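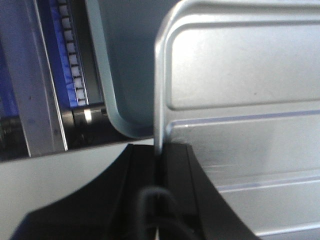
Vidal Catering to Open Second Kitchen in Flovitby

FLOVITBY, January 2019 - Vidal Catering will open a second production kitchen in Flovitby this spring, the company announced today. The new site will prepare lunches for schools, day programs and senior meal routes on the north side of the county, all of which are now supplied from the company's main kitchen in Hindirbridge.

Vidal currently delivers 2,531 meals on a normal school day. Drivers serving the northern stops leave Hindirbridge before 9 a.m. and spend much of the morning on Route 12. When the Flovitby kitchen is running, 568 of those meals will be cooked there and the longest delivery run will drop from 70 minutes to under half an hour.

"Food that is cooked at seven and eaten at noon is never going to be as good as it should be," said Valdis Lepik, general manager of Vidal Catering. "We have improved the carriers and changed the menu to suit the drive. The next step was to cook closer to the people eating."

The kitchen will occupy the former Flovitby Dairy building on Canal Street. Vidal signed a ten-year lease on the ground floor last August. New drains, floor tile and exhaust hoods are in. Electrical work is under way, and the walk-in cooler will be fitted once the rear door has been widened. The county health department will inspect the kitchen before any meals are served.

Mitsuko Furukawa will manage the new site. She has worked for Vidal in Hindirbridge for six years, most recently as production supervisor. The company is hiring cooks, a dishwashing lead, delivery drivers and a part-time office assistant. Drivers who live in or near Flovitby and now report to Hindirbridge may transfer at the same rate of pay.

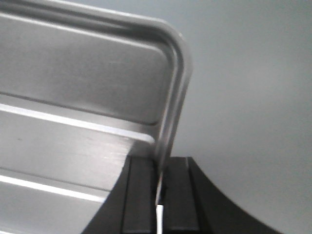 Menu and Ordering

The menu will be the same at both kitchens, with a four-week rotation of hot entrees, a vegetarian entree each day, and a cold option on Fridays. Soups will return to the northern routes. They were dropped two years ago after repeated spills on the hill roads.

Meals will continue to be ordered through Aris, the online ordering page Vidal has used with its customers since 2016. Account names and passwords will stay the same. The cutoff for changing a daily count will move from 2 p.m. to 4 p.m. the day before for sites served from Flovitby. Hindirbridge sites will keep the 2 p.m. cutoff for now.

"The later cutoff matters more to us than the menu does," said Tomoyo Koyama, director of the Mill Road Senior Center. "Our sign-up sheet is still filling in after lunch, and we have been guessing at the last few names."

Prices for the current school year are fixed by contract and will not change with the move. Special diet meals, including allergen-free meals, will still be prepared in Hindirbridge, where there is a separate room for them, and will travel north on their own van. Davoud Nazari, the company's dietitian, will review that arrangement with schools and parents over the summer.

Opening Schedule

The change will be made in 3 stages. Senior meal routes will move to the Flovitby kitchen first, followed by the day programs. Schools will move after spring break. Each site will get written notice of its date and its new delivery window at least two weeks ahead. Sites that share a loading area with another tenant should let Vidal know if the new window is a problem.

Questions From Customers

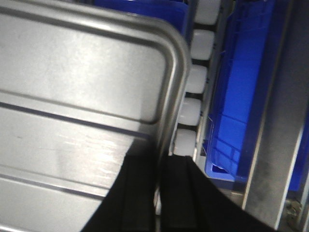
Will our driver change?

Most northern sites will keep the driver they have now. If a driver chooses to stay in Hindirbridge, the new driver will ride along for a week before taking over the route.

Who should we call if a delivery is late or short?

Please call the Hindirbridge office as you do today. Calls about northern routes will be passed to the Flovitby kitchen once it opens, and a direct number will be printed on the delivery slips.

About Vidal Catering

Vidal Catering has prepared group meals in Hindirbridge since 1994. The company serves public and private schools, adult day programs and senior centers.

Media contact: Chie Nakajima, Communications, Vidal Catering, Hindirbridge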